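Divya Warrier has moved house five times and still can't pack a kitchen. She tells me this over the phone from her new place in Girneck, where she has been eating soup out of a measuring cup.

"The mugs are in a box marked MISC," she says. "So is everything else I own."

Warrier writes a newsletter about moving. It has 2,743 subscribers, many of whom, she suspects, signed up in a panic and forgot to leave. Her advice is mostly a record of her own mistakes. In August she paid movers to carry a dead ficus up three flights of stairs.

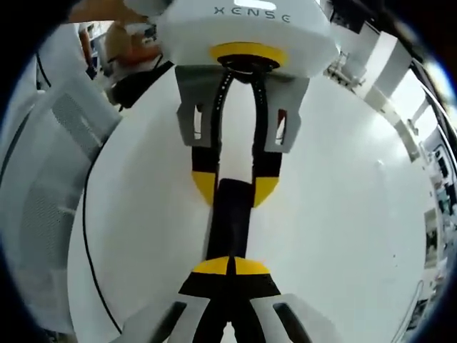
"I thought it might come back," she says. "I'm an optimist about plants and a pessimist about tape."

On tape she has views. Buy twice what you think you need, then hide one roll from yourself. On friends who offer to help she is more careful. Her old roommate, Nayara Sales, once spent a whole afternoon on the bookcase - reading it, mainly.

"I got one box out of her. Beautifully packed, though."

Would she move again? There is a long pause, and what sounds like a cupboard door.

"I've signed for a year," she says. "Ask me when I've found the forks."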